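Under-table storage

Under-table storage is the habit of keeping household things on the floor space below a table. It is found in small kitchens, rented rooms and family houses where cupboards are few. The things kept in this way are usually bins, boxes, low stools, bags and folded cloths or papers. In some regions the space itself has a name: in the hill villages near Dredley it is called the "low room", and in older inventories from Munham it appears as "beneath board".

Overview

A table of ordinary height leaves a free space below it which is deep but difficult to reach. Most tables have an apron, that is, the band of wood which joins the legs under the top. The apron makes the opening lower than the table itself, so tall boxes must be tilted to pass below it. A table which is also used for eating can only be filled at the back or at one end, as the knees of the persons sitting need the rest. For this reason the habit is more common with work tables, which stand against a wall and are used standing.

History

Before fitted cupboards became usual, the kitchen table was often the only large piece of furniture in the room, and baskets of vegetables and fuel were placed below it. A household survey made in Munham visited 269 homes and found that the greater part of them kept at least one container under the main table. The same survey listed 2537 separate objects stored in this manner. Stools were the most frequent, followed by bins and cardboard boxes.

In Trindness, where many flats were built with a kitchen of one wall only, tables were for a time sold with a lower shelf. The shelf was not popular. It was difficult to sweep under it, and many owners took it out and returned to putting things directly on the floor.

Common methods

Stacking is the simplest method. A wide bin is put on the floor and flat things are laid over it, with the lightest on top. Stools are pushed in beside the bin – they are taken out many times in a day and so should stand at the front. Long things, such as rods and brooms, are more often leaned at the side of the table than laid beneath it.

The second method uses the apron or a leg as a place for hanging. Bags are tied to a hook or a nail, which keeps them away from the floor when it is washed. Hooks sold for this purpose by the firm Berrada carry a load of up to 40 newtons, and heavier bags must be put down.

A third method, the closed one, covers the opening with a curtain. It hides the stored things but makes the corner darker, and small objects are easily forgotten there.

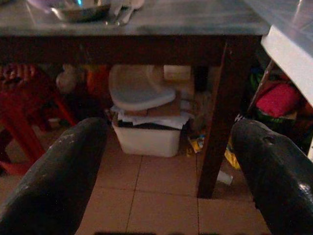
Storage under a table with a dark brown apron: a white plastic bin with folded papers or cloths, cardboard and a light grey plastic seat stacked on it, and a red plastic stool to the left.

Cleaning and care

The floor below a table collects wrappers, crumbs and scraps of paper, which gather most of all near the legs. On tiles they can be swept out easily if the bin is light enough to be moved with one hand. Cardboard should not stand directly on a floor that is washed with water, as the lower edge becomes soft. Many households empty the whole space once a year; around Dredley this is done in August, before the new jars are filled.

Food is generally not kept at floor level unless the container has a tight lid. Cleaning products are also better stored elsewhere in homes with small children, who reach this space more easily than adults do.

See also

Kitchen table
Step stool
Storage bin
Apron (furniture)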